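The Bottom of the Bin
What gathers there, and why none of us will throw it out

Every household has one. It may be a drawer, a biscuit tin or the basket by the back door, but its contents are always the same: things too good to throw away and too dull to put away.

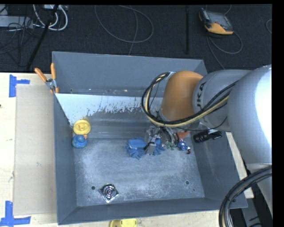
Gloves, a pair, blue

A big grey metal bin makes an honest inventory. There are no dividers and no labels, just a scuffed floor with a worn patch near the middle, and whatever has come to rest on it. In this one it is two blue gloves and, over by the wall, a little gathering of toys.

The gloves deserve a word. Gloves are built to part company. I once emptied the hall basket of a rented house in Solden and found 48 of them, of which only 3 would admit to knowing each other. To find two blue ones still lying near each other is the domestic equivalent of a golden wedding.

The small stuff

Then there are the toys. A small green piece of something. A little blue figure with touches of white and red, nudged up against an orange-red thing I shan't try to name. Anyone who has lived with children will recognise the green piece, or one of its cousins. It belongs to a set. The set is at the back of a cupboard, incomplete, waiting for the day after you finally bin the green piece.

The storage trade has answers to all this, naturally. Flekska will sell you a tower of stacking trays with a slot for every category of object, including several you don't own. Stevurard prefers lidded boxes, on the principle that what can't be seen has been tidied. I have tried both. The trays filled up with batteries. The boxes went under the bed in June and I have not cared to look since.

My own method comes from an Erdem catalogue, which ran to 214 pages and gave the best advice in a caption: tip it all out, pair what pairs, and give the rest until bedtime. Gloves go first - they are easy and make you feel capable. Toys go second. Loose pieces go in a jam jar on the windowsill, where they can be claimed by their owners.

Mine has been full for two years. I'm thinking of getting a bigger jar.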